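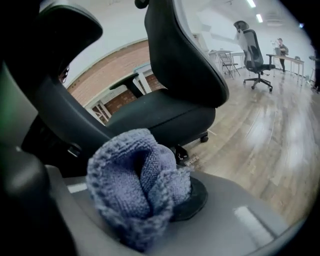 How do you wash a knitted throw that gets used on an office chair?

gridpaper
Asked in Home & Fabric Care, July

I knitted a throw in purl stitch to keep at work, where the air conditioning is set too low for me. It lives on my chair and by now it needs a proper wash. The yarn is Wallell, a wool and cotton mix, and I threw away the ball bands long ago, so I have no care instructions. It has started to pill on the side that faces the seat, and there is one pulled loop near a corner. I have a front loader at home with a wool program. Can it go in the machine, and what do I do with the pills and the pulled loop?

3 answers

slowbobbin
Marked as helpful by the person who asked

Treat it as if it were all wool and wash it by hand in cool water the first time. With a mix, the wool is the part that can be ruined, so the wool sets the rules. Once you have seen how it comes through a hand wash, you can decide whether to trust the machine.

Deal with the pulled loop before it gets anywhere near water. Lay the throw flat and find the row the loop belongs to. The stitches on both sides of it will look tight, and that is where the extra yarn came from. Take a blunt tapestry needle and ease the slack back along the row one stitch at a time, half to the left and half to the right. It is slow, and the row will still look a little uneven when you finish. Washing evens it out. Don't cut the loop. If you can't work it all back in, push it through to the wrong side with a crochet hook and leave it there.

For the wash:

Fill a sink or a clean tub with cool water and a little wool wash. If you don't have wool wash, a small squirt of plain shampoo is fine, the kind with no conditioner in it.

Push the throw under until it is soaked through, then leave it alone for 20 minutes. Don't rub or swish. Rubbing is what felts wool, more than the water does.

Drain the water while holding the throw to one side, then press out what you can. Rinse in water of the same temperature. A big change in temperature is hard on wool too.

Lift it out with both arms underneath. A wet throw is heavy, and if you pick it up by one end the stitches will stretch and stay stretched.

Roll it in a dry bath towel and kneel on the roll. Do this with 2 towels if it is a large throw.

Dry it flat on a rack or on more towels, and pull it square while it is damp. Turn it over once the top feels dry. Mine take a day in summer and longer in winter.

Leave the pills until it is completely dry. A fabric comb works on flat stitches, but on purl bumps it tends to catch, so I would use a battery fabric shaver with the guard on and go over it very lightly. Keep the fabric flat on a table while you do it. If it is bunched up at all, the blade can nick a fold.

You will get more pills. The fibers that rub against the seat are going to keep working loose for a while, then it slows down.

rusta_and_tweed

I machine wash mine and have done for years. Mine is wool and acrylic, though, so take that into account.

Wool program, cold, lowest spin, inside a big mesh bag. I use the zippered kind sold for duvet covers. The bag matters more than the program in my opinion, it stops the throw from wrapping around itself. Don't put anything else in, especially not jeans or anything with hooks.

I wash it every 7 weeks or so – less often in summer when it mostly sits there.

Before I put it in I shake it out a few times outdoors and go over it with a lint roller. An office throw picks up hair, crumbs and whatever comes off the carpet, and it's better to get that off dry. If you wash it in, it works its way down between the bumps and you end up picking it out with tweezers.

No dryer. I know somebody will say their dryer has a wool setting. I shrank a vest that way.

heddle_north

The advice about hand washing is good and I would follow it. I'd only add a few things about the chair, as the chair is what does the damage.

Look at where the throw touches it. On most office chairs there are a few bad spots: the bracket where the armrest meets the seat, the adjustment levers underneath, and the casters. A corner that hangs down will sooner or later get rolled over. If your pulled loop is near a corner, I would look at the casters first. They also hold hair and grit, and some of that ends up in the yarn. Tip the chair over and clean them out with a crochet hook or an old pair of tweezers. It takes a few minutes per wheel.

Run your hand along the underside of the armrests too. Molded plastic sometimes has a rough seam on it that you would never notice with bare arms. An emery board takes it down. Do the levers while you're there.

If the seat has a fabric finish, vacuum it with the upholstery nozzle before you put a clean throw back. Dust in the seat acts a bit like sandpaper under your weight. A wipe with a barely damp cloth afterward is enough, then let it dry overnight.

As for sitting on it: a throw that is sat on all day is going to pill whatever yarn you used. I made one in the Batlow pattern, which has a purl ground like yours, and the half that went over the seat looked 10 years older than the other half by spring. I use it on my lap now and fold it onto the shelf when I leave. I put a cheap cotton cushion cover on the seat for the cold.

For storage, fold it, don't hang it over the backrest. Knitting stretches under its own weight and you get a bump where the top of the chair was. If it has grown already, the wash is your chance to pat it back to size. Measure it before it goes in the water and write the numbers down, then lay it out to those measurements.

Comments on this answer

gridpaper: Thanks, the lever on the right side has a burr on it and there was blue fluff on the burr. I've filed it down. Hand washed the throw as well, following the first answer. It came out fine, a little wider than before. I'm going to let it dry all the way before I start on the pills.

heddle_north: A little wider is normal for purl. Push the sides in while it's still damp and pull the length slightly. Pins help if you have a surface you can pin into. Use rustproof ones.

gridpaper: I have foam mats, I'll use those.

More in Home & Fabric Care

Getting coffee out of undyed cotton yarn
Fabric shaver or pumice stone for a wool coat?
Armrest pads that don't shed on sleeves
Cleaning fabric office chairs without leaving a water ring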